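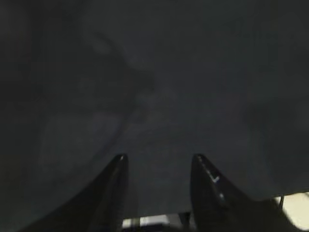 Dark gray cloth with a soft crease running toward the middle.

Keith Gosling has worked with cloth for 19 years, the last 5 of them at Harries, where he runs the finishing room. Linens come to him from the cutting floor and leave folded, stacked and tied. The room handles table covers, furniture throws and the plain drapes that Harries supplies to hotels. Dark colors make up a growing share of the orders, and Gosling has firm views on how they should be treated.

"Charcoal is the hardest color we finish," he says. "On white you see the dirt. On charcoal you see the fold, and you only see it from one side. Walk to the other end of the table and the surface looks flat."

The difficulty, he explains, is contrast. A matte dark fabric sends back very little light, and a shallow wrinkle changes that amount only slightly. Under even overhead lighting the wrinkle disappears. For this reason the finishing room has a low lamp at one end of each inspection table, and the overhead lights above the tables are switched off for the final check.

"You want the light coming across the cloth at a shallow angle. Then the ridge shows pale on one side and dark on the other. A curved crease is the one to look for. A straight crease is usually an old fold line, and it presses out. A curve means the cloth has been dragged while something was holding part of it down."

Asked what normally holds it down, he lists a table edge, a weight left in place, and the operator's own forearm. The third is the most common. New staff lean on the work without noticing, then pull the far side to straighten it. The cloth moves, but the part under the arm stays where it was, and the slack collects between the two.

The correction is to lift. Gosling teaches people to raise the nearest edge a few inches, let air under the cloth, and lower it again before touching the surface. Smoothing comes second and is done with the flat of the hand, from the center outward, with no pressure from the fingertips.

"Fingertips leave tracks on a brushed face. You have laid the nap over in a line, and now you have a mark that is worse than the wrinkle. It can be brushed back, but that is another pass."

Folding follows a fixed order. The long sides are brought together first, then the piece is folded in half across its width, and in half again for anything over the standard size. Edges are matched at the corners before the middle is settled. A lower edge that wanders a little is acceptable on a drape, which will be hung and steamed on site. On a table cover it is sent back.

The room once used a folding board, bought from Cidier, to keep the stacks uniform. Gosling stopped using it for dark goods. The board's edge put a sharp line in the fabric, and customers complained that it was still visible after the cloth had been laid. The staff now fold dark pieces by hand and leave the last fold loose – a rolled edge, in his words, with no pressing at all.

Storage gets equal attention. A stack of 18 covers is the limit in his room. Beyond that the weight sets the creases in the bottom pieces. The largest single order he has finished was 312 covers in one shade, sent out in January, and the shelves were rearranged so that no stack would go over the limit.

"We ran out of shelf before we ran out of cloth," he says. "The last of them went on the inspection tables overnight, opened out flat, one on top of another. Those were the best ones in the delivery."

His advice for people with dark throws or covers at home is short. Dry them flat if there is space. Do not fold them warm. Check them in the evening with one lamp on, placed low and to the side.

"And then leave some of it alone," he adds. "It is fabric. A soft ridge across a throw is fine. I have them on my own couch and I do not fix them."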